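Workshop tips for the letter-sorting challenge

Urkport Robotics Club – tips page, updated May

These are the things that have saved us time at the bench this term. Most of them cost nothing, and a good many use gear you already have in a kitchen drawer. Teams doing the sorting task for the Pondham meet should read the whole page. Everyone else can skip to the parts on cables and batteries.

Setting up the table

Use a matt surface. A glossy tabletop throws the ceiling lights straight back into the wrist camera and the colour picker goes off. If your table is shiny, a plain cotton tablecloth pulled tight and clipped underneath will do. Iron it first. A crease casts a thin shadow and the software will sometimes call it an edge.

Pick a table colour that isn't close to any of your pieces. Greys and dull browns have worked well for us. White looks like a sensible choice until you put a white plate on it.

Wipe the table with a damp microfibre cloth before each session and let it dry. Don't use spray polish. It leaves a film, and light foam pieces start to slide when the fingers touch them.

Mark the robot base and the table legs with painter's tape on the floor. Masking tape left down over the holidays took us an afternoon and half a bottle of eucalyptus oil to get off.

Foam letters

Foam bath letters are cheap, soft and hard to damage, and the gripper can be a few millimetres out without breaking anything. Buy two sets of the same kind. Thickness varies between makers, and a grip height that suits one set can miss another.

New letters often have a dusty coating. Wash them in warm water with a drop of dish soap, rinse, and dry them flat on a tea towel. Don't put them in the dryer. Don't stand anything heavy on them while they're damp or they'll keep the dent.

Letters that have curled can be flattened overnight between two baking trays with a couple of books on top.

Scatter them by hand before each run and turn a few sideways. Teams who line everything up neatly get good numbers at practice and poor ones at the meet. Leave some close together and at least one off by itself. 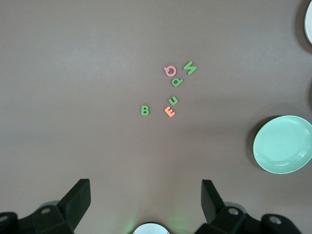 Watch for letters that look alike once they're turned. M and W are the obvious pair, and a U on its side can pass for a C. If your program only sorts by colour this won't matter. If it reads the letters, either train on all the rotations or agree before the run which ones you're leaving out.

Plates and dishes

Light plates with a raised rim make good targets. The rim stops a dropped letter from skating off the far side. Plastic is better than china while you're still tuning the arm, and we keep the china in the cupboard until a team has had 9 clean runs in a row.

A dab of museum putty under each plate keeps it where you put it. Roll it thin, or the plate will rock. It comes off with a twist and you can use the same bit for months.

Keep the plates spread out towards the sides of the work area so the arm has room in the middle. Check the far corners at full reach before you start scoring.

Looking after the gripper

Check the finger bolts at the start and end of every session. They work loose with all the opening and closing. Snug is enough – overtightening strips the plastic, and printing a new finger takes most of a meeting.

Clean the finger pads with a cotton bud and a little rubbing alcohol. Foam crumbs build up there and the grip gets weak long before you notice anything by eye.

If letters keep slipping, cut a strip of non-slip shelf liner to size and fix it on with double-sided tape. Set the closing force back down afterwards, as you'll need less of it.

Cables and batteries

Hook-and-loop ties are better than zip ties on anything that moves. Leave a loose loop at each joint, then run the arm through its full range by hand with the power off.

Label both ends of every cable. Bread bag tags are the right size and take permanent marker.

Charge laptops the night before. The power board by the sink is not for robots.

Storage and pack-up

An egg carton is good for bolts and a muffin tin is better. Letters go in the zip bag, flat, with the list of what should be in there. The club box holds 143 pieces when full and we'd like it to stay that way.

The Kılıçarslan kit and the Dastasen kit use different bolts that look the same. Keep them in separate tins, and don't force one that stops after a turn.

Allow 13 minutes for pack-up. Booking time is 60 minutes a team and the next group will be waiting at the door.

If you have a tip to add, write it on the sheet inside the cupboard door. Please print.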